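Dramness Forum > Software > Perception and Planning
Thread: Basket-to-washer task, grasp planner keeps picking the "wrong" cloth

yamila_alarcon
OK so I finally moved our laundry task off the scripted grasp points and onto the segmentation-driven planner in Pivmont, and I'm having way too much fun with it. Stack is Pivmont for planning, Eshun for the whole-body controller, head camera only, no wrist cameras yet.

The problem: with two garments in the basket, the planner flips between targets on the way down. Mask scores for the two are close, the arm shades part of the basket on approach, the scores swap, and the goal jumps sideways at the worst possible moment. I logged 333 attempts and the target changed after the approach started in 100 of them. Plenty of those still ended with cloth in the fingers, sometimes both pieces at once, so my success metric was happily hiding the whole thing.

Head camera view with the hand down in the basket:
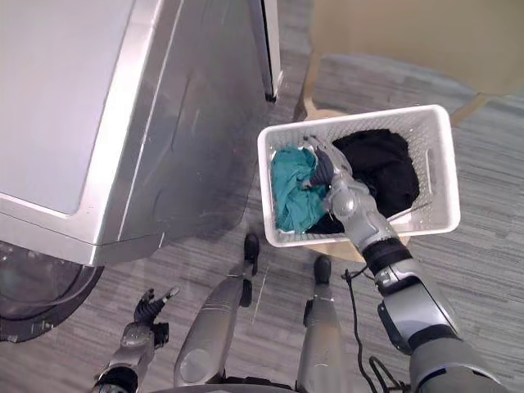 Right gripper between the teal cloth and the black garment, washer at left.

You can probably guess which one gives me grief. The black one comes back from the segmenter as a blob with no folds in it, and dark grey fingers next to black fabric don't help. Teal is lovely, I get creases and everything.

What are people using to hold a target steady once the arm has committed?

gantry_goose
Nice! Latch the target. Once the wrist is below some height over the rim, freeze the mask ID and stop listening to the segmenter. Four lines in the behavior tree. We did this ages ago and never looked back.

rdawber
I'd argue against a hard latch. Cloth moves when you touch it, and a frozen mask is stale as soon as the first finger makes contact. You end up closing on where the shirt used to be.

What works for me is a cost on switching. Keep the segmenter running, but make a new target beat the current one by a margin, and let that margin grow as the hand descends. You still get updates on the position of the same garment, which you want, and you stop getting swaps, which you don't.

Also mask out your own arm before segmentation! You have the joint angles, so render the arm model into the head view, dilate it a bit, and drop those pixels. The dark fingers stop being a candidate garment.

Ruth Dawber

gantry_goose
Stale by how much though? Descent from the rim takes us under a second. I'd take a slightly old mask over another tuning knob that someone has to babysit.

rdawber
In a shallow basket with stiff cloth, sure. Try it with a thin T-shirt draped up the back wall. It slides down as soon as you brush it.

k_ostrom
Side question, is your basket pose coming from perception or from forward kinematics? Ours is one of those perforated ones too, and the depth goes right through the grid in patches, so the fitted walls wobbled like crazy. I gave up fitting walls and fit only the rim. Much calmer, and the collision checker stopped refusing perfectly good grasps.

yamila_alarcon
Rim only is such a good idea, I've been fitting the full box and getting a wall that wanders into the cloth. Stealing that tonight.

Pose is perception at the moment. The chair confuses it now and then too, beige seat edge right behind the rim, so I probably want to crop the depth before the fit anyway.

Ruth, I had the arm mask in simulation and left it out on the real robot, for no better reason than my head camera extrinsics were bad back then. They've been redone. Turning it on.

pell_mell
Unpopular view: skip the planner for this and train a policy. Ours was decent with 1,426 demos and there's no target ID to flip in the first place.

gantry_goose
There's still a target, you just can't print it to the log.

pell_mell
Fair. Debugging it is no picnic, I'll give you that.

yamila_alarcon
Update, 8/30/25. Arm mask on, rim-only fit, and Ruth's switching margin with a linear ramp. Target changes after commit went down to 18 over another 333 attempts. I'm thrilled!! Ran the hard latch for comparison as well: zero changes, obviously, but more empty closes, nearly all on the black garment. So goose is right that it's simpler and Ruth is right about the sliding, at least on my setup.

The remaining changes mostly happen when the two pieces overlap and the segmenter merges them for a moment, then splits them with new IDs. I think that one belongs in the tracker. Does anybody have ID matching by overlap working in Pivmont, or do I need to pull in the Allonlow tracker node?

k_ostrom
Allonlow works, but pin the version. The newest one renamed the mask topic and fails silently if you subscribe to the old name. Cost me an afternoon.

rdawber
Post your ramp values when you get a minute, I'd like to try them against mine.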